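I said in my last post that I would redo the hall table arrangement before the holidays, and I finally got to it in October. This is how it went, mostly so I remember what I bought and what I would skip.

The old arrangement was one I put together when we moved to Stemham. It had been in the front window for too long and the side facing the glass had faded to the color of weak tea. I pulled it apart over the kitchen sink. The foam was crumbling, so that went in the trash, and most of the filler went with it. I kept a few stems that had been on the inside and still had their color.

I have tried real flowers in the hall and they don't last. The heat register is right under the table. Fake ones are fine if you buy decent ones and bother to dust them.

The blue hydrangeas came from Allinitz, the craft store out past the feed mill. I went with Erlinda Tolentino, who wanted ribbon and came home with a wreath form, two bags of moss and no ribbon. Hydrangeas were marked down. I spent $19 on flowers and another $5.30 on floral tape, and I had a coupon I forgot to use until I was back in the car.

If you are shopping for these, squeeze the head a little and look at it from the side. The cheap ones are flat, and the petals are all pushed onto the front. Check the leaves too. Some of the ones on the rack had leaves so shiny they looked like vinyl. The pale blue ones were the best of the bunch. There was a purple as well, but it was the purple of grape soda and I left it.

The leaves are where I spent most of my time. A hydrangea stem comes with a couple of big broad leaves near the bloom and then nothing but bare green stem the rest of the way down, and in a wide vase you see all of that. So I use rose leaves to fill in. You can get them as loose sprigs, or you can buy a bush of bad roses for 99 cents and pull the leaves off, and the bad rose bush usually works out better. Pull straight down toward the bottom of the stem. If you twist, the little plastic collar cracks and you have to tape it.

Before anything goes in a vase I like to have it all laid out flat on something white. Colors look different on a dark counter. I learned that with the last arrangement, when I matched everything on our brown table and found out in the hall that half the greens were nearly blue.
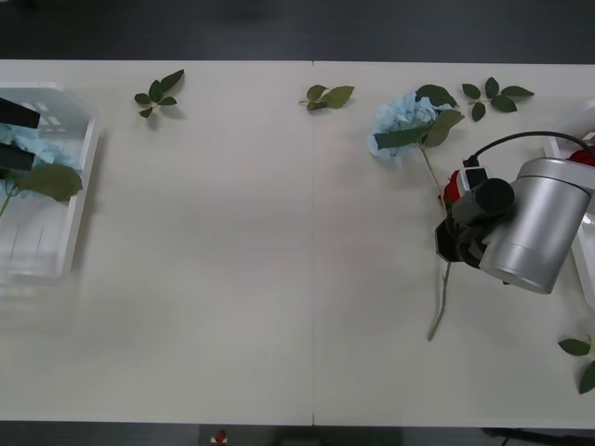
Blue hydrangeas and the loose rose leaves, before any of it went in a vase.

With everything on white it's easy to see that the greens don't all match. Some of the leaves are light and some are quite dark. I don't mind that. Real plants are not one green either, and I think it looks worse when every leaf is the same. What I do is keep the dark ones low and toward the back and put the light ones up near the blooms, where the blue is pale anyway.

The plastic trays are worth having. I used to keep stems in a shopping bag in the closet, and every time I took one out it had a crushed side. A tray with a rim keeps the small pieces from rolling off onto the floor, and a clear one means I can see what I have without digging.

If a head does get crushed, steam helps. Hold it over a kettle, well back from the spout, and work the petals out with your fingers. Remedios Mercado told me to use a hair dryer instead and I tried that too. It was all right for the petals but it loosened the glue on one leaf, so I went back to the kettle.

For the vase I used the gray one from the Prullovville flea market. It's narrow at the neck, so I didn't need new foam. I put in the tallest stem first, then bent the bottom few inches of the next one and wedged it against the side. The rose leaves went in last, taped to the hydrangea stems in two places. I used green tape and pulled it tight as I wound it — it doesn't stick until you stretch it.

It took me most of an afternoon, with a break for lunch and a phone call. The arrangement is wider than the old one and leans a bit to the left. I turned the vase so the lean goes toward the mirror and it looks fine from the door. My husband noticed it the next morning and asked if they were real, then touched one and said no.

I have a few leaves left over and I'm keeping them for the wreath I promised Precious Mangubat. She wants white and green with no berries. I haven't bought the white flowers yet, and the ones I saw at Allinitz had glitter on them, so I may have to look somewhere else.

Filed under: Around the House, Faux Flowers, Fall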